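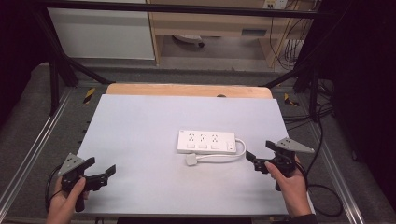 Recording demonstrations with two hand-held grippers takes some practice, and most bad takes come from the first second or the last. Start every take from the same pose. For the power strip task I hold one gripper on each side of the strip with the fingers open, and I leave the cord looped back so the plug rests on the table in front. Both hands stay still until the recorder beeps.

Before you record

Run each gripper cable down its own side of the table. If the cables cross, you will feel a tug halfway through the motion and it goes straight into the data. Close and open both grippers fully once so the software can read the range.

Recording

1. Start the take and wait for the beep.
2. Steady the strip with the left gripper. Squeeze slowly.
3. Pick up the plug with the right gripper and bring it to a socket.
4. Let go, back both grippers off, and hold for a second before you stop.

If you drop the plug, keep going and pick it up again. We keep those takes under a separate label – they were useful when we trained the Bradberg arms.

Move the strip a little between takes. Our first set had 200 takes with the strip in the same spot, and the policy failed as soon as we turned it. The current set has 1,040.

Print this page | E-mail this page

Comments (2)

Heino Vanags: Do you throw out takes where one hand is idle?

Ilze Lepik: No, we keep them. Trim the ends if the pause is long.

Contact Plondetti | Copyright Plondetti | Back to top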